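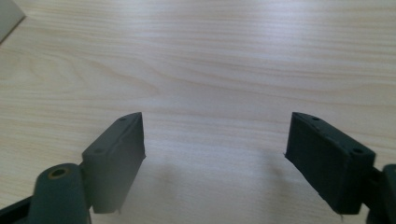

Redeo hand gripper, unit 2: setup and care notes

Maintained by Benedicta Tsikata. Last edited 2025-12-10.

These notes cover the hand-held gripper with the dark green fingers. Unit 1 has the older linkage and its own file. Drawings and print files are in the Dilden folder on the shared drive.

Parts

Fingers: printed, dark green, one left and one right. Two small round holes in the top face of each.
Mounts: printed, same green.
Linkage: black arms.
Camera: fixed to the body, looking out between the fingers.
Service case: Jacobs, bottom shelf. Spare fingers are in the left tray.

Changing a finger

Open the jaws all the way and lay the gripper on its back. Take the outer screw out first, then the inner one. Pull the finger straight off. If it sticks, work it from side to side by hand. Do not lever against the mount. The last mount we lost split that way.

Fit the new finger with both screws loose, close the jaws on the 55 mm block, then tighten. Left and right fingers are not interchangeable. The letter is on the back face.

Before using a printed finger, trim the bottom edge. Ours come off the printer with a rough lower edge and sometimes a small pale burr, most often on the right one. Use the flush cutters and then the fine file. Leave the inner face alone. Filing it changes the grip and the pair has to be replaced together.

Checking the jaws

Set the gripper over a bare part of the bench and open it fully. Look at the camera view. Both finger tips should come to much the same height, and the inner faces should angle in toward each other at the far end. Both holes on each finger should be visible. If one hole is hidden, the camera has shifted on its bracket. Reseat it and check again.

Close and open the jaws slowly several times. Any catch is usually grit in a pivot. Blow it out, wipe the pin, no oil. Oil gets onto the fingers and they slip.

Logging

Write finger changes in log.csv with the unit number, side, date and initials. The current right finger went on at cycle count 707. Use the counter on the body, not the one in the software, which resets at restart.

Known problems

The lower screw on the left mount backs out. Annelies Michiels is trying thread lock on it.
The Livotel charger does not fit this unit.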